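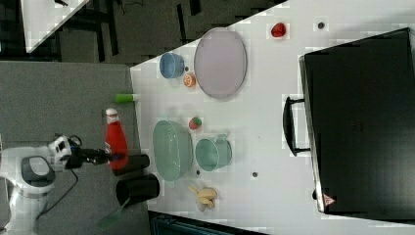
Notes for my talk: Why small restaurants should write down their recipes
Gyula Illés
Wednesday, April 26, 2023

Good afternoon. Thank you for coming after lunch, I know it is a hard hour. (Wait for the door to close.)

I worked in kitchens before I started to help other people with their kitchens. My first job was at Kovács, a family place with a very good goulash. The recipe was in the head of one woman. When she went to hospital for her knee, we cooked without her and the guests noticed on the first evening. The soup was not bad. It was a different soup.

Ask the room: who has a dish that only one person can make? Let them raise hands. Do not hurry.

How we began at Nindo. I asked the cook to make the tomato sauce as always, but each time her hand went into the salt, I put a bowl on the scale first. She was angry with me for one morning. In the end we had a sheet with grams, for a pot of 1000 grams of tomatoes, and a second sheet for half of it, 500 grams. Please write both sheets. In a busy kitchen people make mistakes when they divide.

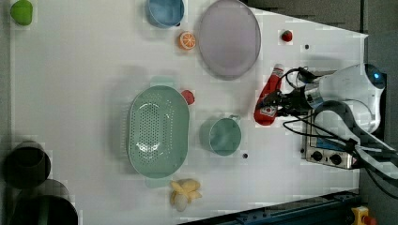 Next point is words. "Cook until ready" is not an instruction. Write what the cook should see in the pot, or smell, or how the spoon moves. At Sarnix they wrote "until the spoon leaves a road behind it", and I like this very much, a new person understands it on the first day.

Slow down here, the numbers come. At Midon we collected 178 recipe cards from drawers, from the wall, from one old telephone book. Over 2 weeks we compared them. Many were the same dish with a different name. I was surprised how many had no date, so we could not know which card was the newer. Put the date and the initials in the corner, always the same corner.

If there is time, tell the story of the dumplings. If not, go to questions.

Probably somebody will ask if a written recipe takes the freedom from the cook. My answer: the cook may change it, but then the card must change too, on the same day. Keep a pencil on a string near the cards.

Handouts are on the chair by the exit. The blank card is on the back side.

Contact | © 2023 Gyula Illés | Back to top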